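Toy sorters and packers wanted — Drirero, Dikanbridge site

Reference: Grasel line
Posted: 2018-04-04

Drirero supplies novelty goods and pet toys to shops and mail-order customers. We are recruiting two sorters and packers for the returns and mixed stock room at Dikanbridge. The posts are part-time and fixed-term, with the possibility of extension. Both report to Edem Abubakari, stock room lead.

The work

Mixed stock reaches the room in cartons. Each carton is opened at a table and the contents are placed into marked baskets according to the sorting sheet for that line. The Grasel line is made up largely of rubber chickens and other moulded toys, and most of the first month will be spent on it. The backlog stands at nearly 3,000 items.

Baskets carry a plain mark on the front. O is for items that pass and go on to packing. X is for items that are held back for a second check. The marks are large enough to read from a standing position and should be kept facing the sorter.

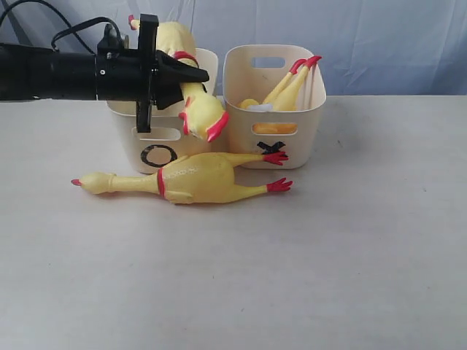

Rubber chicken held upside down in front of the baskets, Grasel line.

Items are checked for splits, sticky patches, missing colour on the comb, beak and feet, and faults in the moulding at the neck. An item with any of these goes to X. An item that cannot be decided within a few seconds also goes to X; the second check exists for that purpose and there is no penalty for using it. Chickens must not be hung over the rim of a basket or left with the neck bent sharply under other stock, as the bend can set.

Passed items are bagged, labelled and packed in cartons of 500. The packed carton is weighed and the weight entered on the sheet. Short cartons are marked as such and are not made up from another line.

Table and baskets

Unsorted stock is put down in front of the baskets, a few pieces at a time. Long-necked items catch on each other and should be lifted by the body.

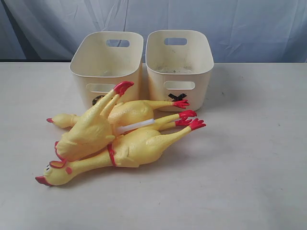 At the end of each shift the table is cleared and wiped with a damp cloth, and both baskets are emptied. Grit and dust come in with returned goods and collect at the bottom, so baskets are tipped out and wiped inside before they are used again. Cloths and a brush are kept at the sink. Sorters are expected to do this without being asked.

What we need from you

— Steady, careful handwork over a full shift.
— Good colour vision, or a willingness to work with the colour card.
— Ability to stand for long periods. A high stool is available on request.
— Clear handwriting for the sheets.
— No serious allergy to rubber. Gloves are provided but do not remove all contact.

Previous packing work is useful but not required. Training takes place on the first two shifts and is paid at the normal rate. After training, a sorter working alone is expected to clear 1,000 items in a week of part-time shifts. This is reviewed at the end of April.

Hours and conditions

Morning or afternoon shifts, fixed in advance for each fortnight. Please state which you prefer. Tea and coffee are provided and there is a locker for each worker. The stock room is on the ground floor, with step-free access from the Omoregie entrance. Bicycles may be left in the covered yard.

How to apply

Send a short letter, with the name of one referee and the reference Grasel line, to Edem Abubakari at the Dikanbridge site. Letters may also be handed in at the Omoregie entrance during working hours. Applicants called in will be asked to sort a small trial batch, after which there is a short talk with the stock room lead. Travel costs for the visit are repaid on production of a ticket.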